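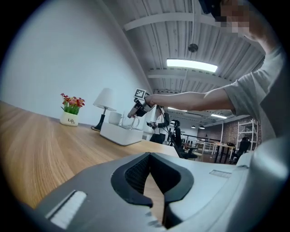 Looking after the Plemach grippers

Hi! I keep the pair of hand-held grippers for the Udport tabletop set going, and these are my notes so you can do the same when I'm away.

Before a session
Wipe the black finger pads with a barely damp cloth (the mesh lining holds on to fluff like you wouldn't believe). Squeeze and release 8 times and listen for a click. Check the square marker tag is flat and clean, then lead the cable off to the side so it can't drag over the cups.

The table
Flower pot and lamp at the back by the wall, white tray in front of the lamp, cup on the left and glass mug on the right. Please keep to that, as the Pusarcombe scripts expect it!

Every 500 grasps
Swap the pads. Spares are in the drawer marked Crăciun, bag 17. Push the rubber rim in from the bottom and work upwards – I did it the other way round in February and it popped straight back out.

Known problems
Lens fogs up if you breathe on it. Recordings past 100 in one folder get slow to load, so start a new folder. I still haven't fixed that one.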